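Plalodex Gripper Kit, reviewed by a school robotics club
Posted 2 Oct 2020

3 out of 5

We bought this in April for the Trekside Robotics Club, whose project this year is picking up plastic bottles and putting them in the trash. Humans have been able to do this for a while, but the students wanted a challenge.

The box says 62 parts. Ours had all of them, plus a manual that was clearly translated by someone in a hurry. Assembly took two meetings and one argument. The fingers are nice and chunky, and they don't scratch anything.
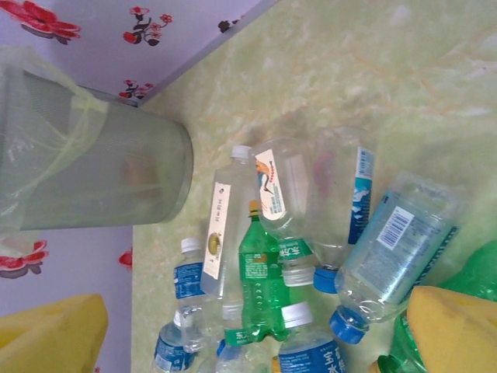

Where it struggles is a pile. One bottle on its own is easy. Put a few on top of each other and the software gets shy, and clear plastic confuses it more than green does. Our best run was 46 grabs before it froze and had to be restarted. The ad promises up to 1000 on a charge, and I'd like to meet the charge they used.

Support at Clesumden did answer our email, very politely, with a link to the manual.

Get the longer cable if you order. The one included reaches nothing.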